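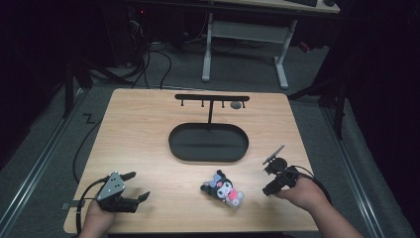 Jeptoo Mwakalinga m'écrit que le Mengal passe sans broncher dans les courbes serrées de son réseau de jardin, et moi qui le croyais réservé aux grands rayons ! Du coup je revois ma fiche.

Le Mengal, c'est notre petit autorail à voie étroite de chez Busano : 34 cm de long, deux bogies moteurs, presque 11 heures d'autonomie sur batterie (j'ai testé en juillet, sans remorque). Il tire volontiers deux voitures Mimum - trois si c'est bien plat.

Prix : 538 euros, chargeur compris. Les attelages Trostora sont en option, et je vous les conseille vraiment si vous roulez dehors.

Livraison sous 60 jours, peinture crème et rouge ou vert uni.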